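Call for participants: table clearing and resetting sessions

Skelance is looking for adults to take part in paid sessions on everyday table work. The study covers how people clear, sort and reset small household tables, and how they handle light woven containers while doing so. Coordination is by Rocío Barroso. Task design is by Attila Kerekes.

Reference: Vakata 207

What the work consists of

Each participant completes a series of short tasks at a table. Typical tasks are lifting a wicker basket and setting it at a marked spot, moving small items into and out of the basket, shifting a vase without tipping it, and returning the table to its starting layout. Tasks are done at normal household speed. A task sheet gives the starting layout, the end layout and the order of moves. Layouts change between rounds.

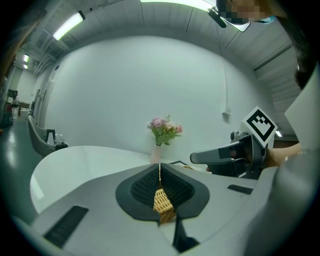 Wicker basket task at the round white table, with the vase of artificial flowers near the wall.

Some rounds are done alone and others with a second participant at the same table. In shared rounds, one person is assigned the basket and the other the remaining items. Roles are swapped halfway through.

Time and pay

One session lasts almost 4 hours, including two breaks. Participants are asked to commit to 2 sessions in the same week. Payment is made by bank transfer after the second session. Travel within the city is refunded on presentation of a ticket.

Requirements

- Age 18 or over
- Normal use of both hands and wrists
- Able to stand for up to 40 minutes at a time
- Able to follow written instructions in English
- No known skin reaction to wicker or similar plant fibers

Experience in housekeeping, catering or shop display is useful but not required. Bracelets, watches and rings must be taken off before the first round. Lockers are provided.

How to apply

Write to Gadisa Negash at the Skelance front office, quoting the reference above. State your name, age, dominant hand and the days you are free. Applications close on 2025-01-31. Selected applicants receive the consent form and the address of the room by return mail.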